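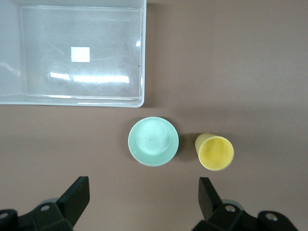
A clear plastic bin and a pale green plate. One of them is for sorting into!

Okay, I have a question for you. Why do we have bins? I don't mean the kind for trash. I mean the big open tubs that live under beds and on closet shelves, full of blocks or socks or who knows what. I love bins (I own far too many), so let me tell you why they work so well.

A bin turns a lot of little things into one big thing. Say you have 12 toy dishes on the floor. Carrying them one by one means 12 trips to the shelf. Put them in a bin and it's one trip! When I was little I had a game called Skivska with 953 tiny pieces, and I kept it in an old pillowcase. Please don't do that. The piece you want is always at the bottom.

See-through or colored?

A clear bin lets you peek inside without opening anything. That's handy on a low shelf, where you look at the side of the bin and spot your stuff right away. Clear plastic does show its scratches, though. Every time something hard slides across the bottom, it can leave a thin line, and after a while the lines catch the light and look gray and swirly.

A colored bin hides what's inside, but your brain is really good at remembering colors. "Dress-up clothes go in the pink one" is easy, even when you're half asleep at eight in the morning. In my house the Golta cards are in the red bin, and I could find them in the dark. Well, maybe not in the dark – you can't see red in the dark!

Why is a bin shaped like a box?

Have a look at the bins in your own home. Lots of them are rectangles with round corners. Rectangles fit side by side with hardly any space left over. Try it with round bowls and you get funny gaps between them. The round corners are nicer to bump into, and they're easier to wipe clean because crumbs can't get stuck in a sharp point.

What goes with what?

Now for my favorite part, the sorting. Spread your things out on a table first so you can see them all. Brown paper makes a good cover if you don't want to scratch the table. Then ask yourself what belongs together. A cup and a bowl are both for food and drink, so they could be a team. A cloth is soft and squashy, so it might go somewhere else, or you could tuck it around the dishes to stop them rattling.
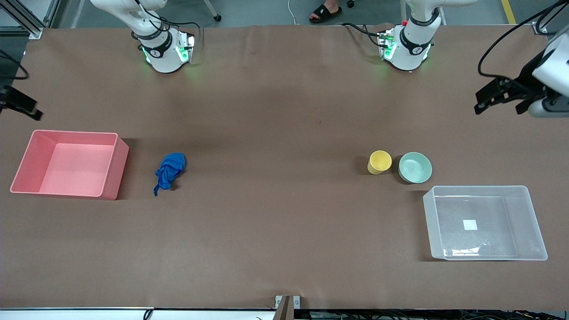

Try it yourself

Find 4 things from around the house (ask first if they're breakable). Sort them by color. Next, mix them up and sort them by what they're for. Did your groups change? Mine did! My blue spoon was with my blue sock the first time, and I don't want to eat soup with a sock.

If you come up with a way of sorting that I didn't mention, draw it and stick it on the side of your bin.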